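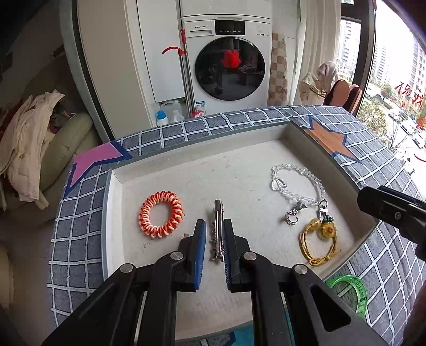 I've been teaching robots by hand for the Celumstead project long enough now that I get the same questions over and over, mostly from people about to do their first session and a bit nervous about it. So I've written down my answers, in the order they tend to arrive in my inbox. Most of my examples are small fiddly stuff in trays, since that's what I know best. A flat metal alligator clip lying lengthwise between the fingers, with a strand of clear beads off to the right and a coiled orange and white hair tie on the left, is pretty much my idea of a good time. If you do bigger things (folding, pouring, opening doors) some of this will still apply, and for the rest you'd be better off asking Loretta Haverford, who does the kitchen tasks.

Do I need to know anything about robots?

No. I didn't! What you need is to be able to pick something up and put it down somewhere else, slowly enough that you could do it again the same way. If you can plate a dinner without rushing, you'll be fine. There's a person at the other end who takes what you recorded and trains the arm on it, and that person does need to know things, but it isn't you and it isn't me.

What's the difference between showing by hand and doing it by remote?

By hand, you hold the gripper itself. Your arm does the moving, your fingers open and close the jaws, and the camera sees more or less what the robot's wrist camera would see later on. By remote (teleop, if you want to sound like you belong) you sit at a set of controls and a real arm copies you across the room.

I started on remote, on the Huvis rig, and I still like it for anything heavy or hot. The arm can only do what the arm can do, so you never record a move it can't repeat. But for little things I find it maddening. You lose the feel completely. With the hand-held you can sense the moment the clip settles between the pads, and your wrist makes a tiny correction before you've even thought about it. That little correction is worth having in the recording.

How long does one demonstration take?

Depends on the task. Picking up one hair tie and setting it down beside the tray takes me as long as it takes to say so. A knotted cord is a different story. I do a batch of 57 on a good day, then I stop, even if I feel like going on. The ones I did after that point used to come back flagged for sloppy releases, and I agreed with every flag once I'd watched them.

Take a break every 10 minutes at first. Your thumb will thank you.

Should I use one gripper or both?

Go with whatever the task sheet says. If it doesn't say, use one until you can't. The other hand should stay well back or be doing something on purpose, like steadying the tray or waiting to take the next piece. A second gripper drifting in and out for no reason is confusing to learn from. I'm terrible for this, by the way - my left hand likes to hover.

When you do use both, decide before you start which one goes first, and stick with that for the whole batch.

What's the hardest thing you've had to pick up?

Beads on a string, no contest. You take hold of one end and the rest of it has its own plans. Anything long and floppy is like that. If you grab the strand in the middle it folds over the jaws, and if you grab the end it drags through everything else on its way out. I go for the clasp when I can see it, lift straight up, wait for the swinging to stop, and only then move sideways. The waiting feels silly while you're doing it. Do it anyway.

Charms are next on my list. A flat plastic one lying face up gives you hardly any edge to work with, and if there's a cord tied to it you have to decide whether you're picking up the charm or the cord.

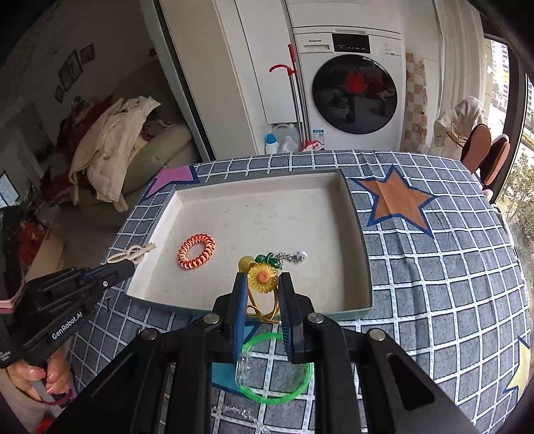 My rule is to go for the charm and let the cord follow. A cord squashes down to nothing between the pads and you can't tell by looking whether you've got it. The charm has some body to it. I come in from above with the jaws open just wider than the petals (or the heart, or whatever shape it is), lower until I'm nearly touching the bottom, and close slowly. If it tips up on its side as the jaws come together, great, that's often the best grip you'll get all day. If it slides away, open up, back off, and go in again.

So it's okay to miss?

Yes, please miss sometimes! A recording where you miss, notice, and fix it calmly is useful, as long as you fix it with the gripper. What's no good is reaching in with your bare fingers to nudge the thing back into place halfway through. If you need to do that, stop the recording, sort it out, and start a new one.

I asked at Bramirholm whether I should be throwing my misses away, back when I was being precious about it, and was told to keep everything and just tag the ones where I gave up. There's a button for that on the tablet. It's labelled "abandoned", which I think is a bit harsh.

How should I set up the table?

Flat, steady, and at a height where your elbow isn't up by your ear. I like a patterned cloth underneath, and the people who process my recordings say that having some lines and shapes in view helps the camera work out how the gripper is moving. A plain white table is the worst thing to work over. Keep the tray shallow. High sides catch your knuckles and you end up coming in at an odd angle to avoid them.

Smooth the cloth as well as you can, but don't spend your morning ironing. A fold or two never hurt anything of mine.

Do I have to tidy the room?

You don't need a studio. Real rooms have laundry on the couch and mops leaning on things, and a robot that only ever learned in a bare white box is going to get a shock when it meets one. What I'd ask is that you put away anything private - mail, medication, family photos, screens with your email open - and let the people you live with know when you're recording. Then carry on as you are.

Should I put things back in the same spot every time?

Please don't. I did this for my whole first week and was very proud of how neat it was. All the robot learned was to go to that one spot. Now I scatter. Sometimes the hair tie's on the left, sometimes it's half under the bracelet, sometimes I leave a piece outside the tray altogether. I swap trays too when I have one handy. Do shuffle the order you pick things up in, unless the sheet gives you one.

Window light or lamps?

Either works for me. I like starting around 9 in the morning when the light comes in sideways, but it does shift while you work, and shiny things like silver clips and clear beads look quite different by noon. That's good variety. The only light I avoid is low sun straight into the camera, where you get a big white smear and can't see the jaws at all. Pull the curtain over a bit.

What do I do about the pads?

Wipe them. Hand cream, crumbs, lint from the cloth, it all ends up on there, and a slippery pad will ruin an afternoon. I use a barely damp cloth before each batch and let them dry. If the texture has worn smooth in the middle, ask for a new set. Mine come from Plattner in a little envelope, 2 to a pack, and they press on. Line them up straight. I put one on crooked in February and spent a whole session wondering why every bead was squirting out to the right.

Also check your pivots. If the jaws feel gritty or one side lags behind the other, don't force it, send it in.

My recording came back rejected. What did I do wrong?

Possibly nothing! The usual ones are:

- started with the jaws already closed on the object
- moved so fast the picture smeared
- hand or sleeve over the camera
- stopped recording before letting go
- wandered off the task (I once did a lovely pick and then set the thing down on the wrong side)

That last one scored me a 44 on the quality check, which I had taped to my fridge for a while. Read the note that comes with the rejection, redo a couple, and see if they go through. If you can't make sense of the note, forward it to me and I'll have a look.

Will the robot end up moving like me?

A bit, yes, and it's very strange to watch. I have a habit of pausing just above the tray before I go in, and the arm at Celumstead does it too now. Loretta's has a small flourish when it lets go of a spoon. She says she doesn't do that. She does.

Can I practise before I record anything?

I'd insist on it. Borrow a gripper, put some odds and ends in a tray, and play with it while the kettle boils. Try the thing you think will be easy and then try it from the other side of the table. When you can pick up a flat hair clip, turn it to face the other way and put it down without dropping it, you're ready for your first batch.

Filed under: Teaching by Demonstration > Getting Started > FAQ

Page by Ingrid Park. Questions I haven't covered can go through the contact form. © Celumstead. Back to top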